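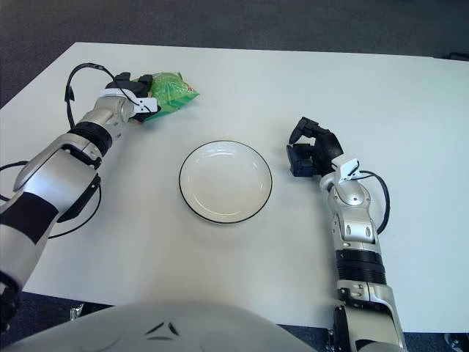

White plate with a black rim, on one of the white tables.

Iltudden Lunch Club Pilot
Progress report to the Henare Fund, second period
Prepared by Tala Chidiac
April 10, 2020

Where we are

The grant agreement asks us to report on whether a shared weekday lunch reduces loneliness among older residents of Iltudden. I will say at the outset that I do not think we can answer that yet, and I am less sure than I was in October that we will be able to answer it at the end. The lunches themselves ran to plan until they had to be suspended in March. People came, most of them came back, and the food was decent. Whether any of that amounts to what the application promised is another matter.

The application, which I did not write but have now read more often than I would like, claims that regular shared meals "transform social networks". I have seen little sign of networks being transformed. I have seen people who already knew each other sit together, and people who did not know anyone sit near the door. Tarek Hakim, who runs the kitchen, thinks I am being hard on it, and points out that several of those who sat near the door in the autumn had moved further in by February. He may be right. We did not write down who sat where, so it is his memory against mine.

Attendance

Numbers held up better than I expected through the cold months. I would still be careful with them. The sign-in sheet records names at the door, including those who collected a meal and took it home, and for the first weeks we did not separate the two. Anyone adding up the sheets will get a figure for meals handed out and may be tempted to call it a figure for company. Since the new year the sheet has had a second column, and the two groups can now be told apart.

The questionnaire

Erkus supplied the wellbeing questionnaire and scored the first round. Their summary note reports an "encouraging upward trend". I have asked what the trend is measured against, given that there has been one round, and was told the comparison is with a typical score from similar schemes. I have asked which schemes. That reply is outstanding.

My other worry is who filled it in. The forms were given out after pudding, so they reached those who were happy enough to stay for pudding. If a second round goes ahead it should be posted to everyone on the list, including the people who came once and did not return. Theirs are the answers I would most like to read.

Money

Spending is within budget apart from transport. Tornex raised its minibus charge by 1000 at the turn of the year, citing insurance, and we have met this from the training line, which was never going to be used in full. The hall hire has been paid to the end of the quarter. We have asked for the weeks after closure to be credited and have not had an answer in writing.

Two small purchases, a tea urn and a set of serving spoons, were not in the original budget. Receipts are attached.

Since the closure

Tarek has been making up cold meals for delivery, and two drivers are taking them out. Please do not count this as the pilot continuing. It is useful work and I would like it paid for, but a box left on a step is a different thing from a shared table, and if the results are blended together nobody will ever be able to say what either of them did.

Several people have told the drivers they miss the lunches. I pass that on as it was said to us. Everyone is missing something this month, and I would not put it forward as evidence.

What we are asking for

Permission to move the unspent hall money to food deliveries, reported under its own heading.

A pause in the evaluation timetable until the hall reopens. We would prefer a late result to one patched together from half a year.

A short call with the Fund and Erkus about the comparison figures, before the summary note is quoted in anything public.

The attendance sheets and the accounts to the end of March are enclosed. The photographs requested for your newsletter will follow once those who appear in them have agreed.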